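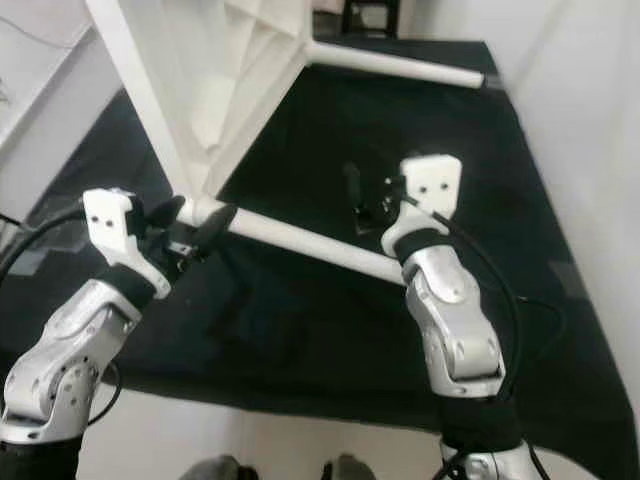
Quatre tabourets blancs, voilà ce que j'ai commandé en juillet, un soir de grosse chaleur où je ne dormais pas et où j'ai eu la brillante idée de refaire le coin repas. Ils sont restés des semaines dans leur carton, au fond du couloir (on se cognait dedans à chaque passage, mon petit orteil s'en souvient), et puis je me suis enfin décidée !

Il faut dire que les anciens étaient à bout. Deux chaises paillées qui perdaient leur paille, un pliant de camping, et la fameuse chaise de bureau de Přemysl, que tout le monde se disputait à table et qui laissait des traces partout sur le carrelage. Quand Mercedes est venue dîner au début de l'été, elle a fini le repas sur un coussin par terre. Elle a trouvé ça très bien, moi beaucoup moins.

Je voulais du blanc, du léger, quelque chose qu'on attrape d'une main pour passer l'aspirateur. J'ai longtemps hésité avec un modèle en hêtre de chez Kollár, superbe, mais à ce prix-là je n'oserais jamais poser les fesses dessus. Finalement j'ai craqué pour du tout simple : une assise en plastique, des pieds en tube, et basta. Et comme il y avait la livraison gratuite à partir de je ne sais plus quel montant, j'ai ajouté une corbeille à linge dont je n'avais aucun besoin. Vous me connaissez.

Pour le montage, mon conseil numéro un, c'est de protéger la table. Je ne l'ai pas toujours fait et mon plateau en garde une belle rayure en forme de virgule, souvenir d'une étagère Clular montée un peu vite. Depuis, je sors un grand tissu noir. Sur du noir, on repère tout de suite les petites pièces claires, par contre les vis foncées disparaissent complètement, alors je les laisse dans leur sachet jusqu'au dernier moment. Et je travaille le tabouret couché ou à l'envers, c'est tellement plus facile que de se contorsionner dessous.

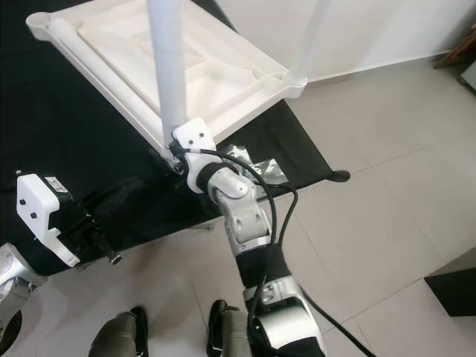
Ce que j'aime bien regarder sur un meuble, c'est le dessous. Le dessus, tout le monde le soigne, mais dessous on voit si c'est du sérieux ! J'ai été rassurée par les nervures et par les coins arrondis, qui seront bien agréables pour les tibias. Le seul reproche que je ferais, c'est que toutes ces petites rainures vont prendre la poussière. Un vieux pinceau et un peu d'eau savonneuse de temps en temps, je pense que ça ira.

Autre chose, pour celles et ceux qui s'y mettraient : ne serrez jamais à fond avant d'avoir tous les pieds en place. On présente tout, on laisse un peu de jeu, on retourne, on pose au sol, on appuie sur l'assise, et là seulement on serre. C'est Zuzana qui m'a appris ça quand elle a aménagé son studio, et ça m'a évité bien des tabourets bancals. Si ça balance quand même, essayez à un autre endroit de la pièce avant de tout démonter. Chez nous, côté fenêtre, le sol n'est pas droit du tout et j'ai accusé une pauvre table pendant 12 mois pour rien.

Et puis, faites-le à la fraîche, avec de la musique et quelque chose à boire à portée de main, mais pas sur la table (oui, ça sent le vécu).

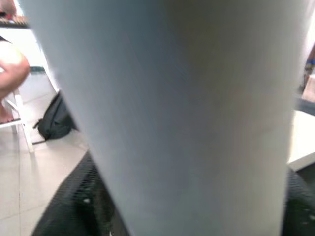 J'adore le carrelage clair, surtout pieds nus en plein mois d'août, mais qu'est-ce qu'il marque ! Je vais donc coller des patins en feutre sous chaque pied, et j'en profiterai pour en mettre aux chaises blanches, qui grincent dès qu'on bouge. Si vous avez une marque de patins qui ne se décollent pas au bout de deux semaines, je prends, j'ai déjà tout essayé au bazar de la rue.

Reste la question des coussins. Adhiambo me pousse vers un jaune moutarde, Přemysl ne veut pas de coussins du tout, et moi je lorgne sur un coton rayé bleu qui me reste des rideaux de la chambre. Il y en a juste assez pour deux, ce qui m'obligerait à dépareiller, et au fond ça me plaît bien. Dites-moi en commentaire ce que vous en pensez, je coupe le tissu la semaine prochaine !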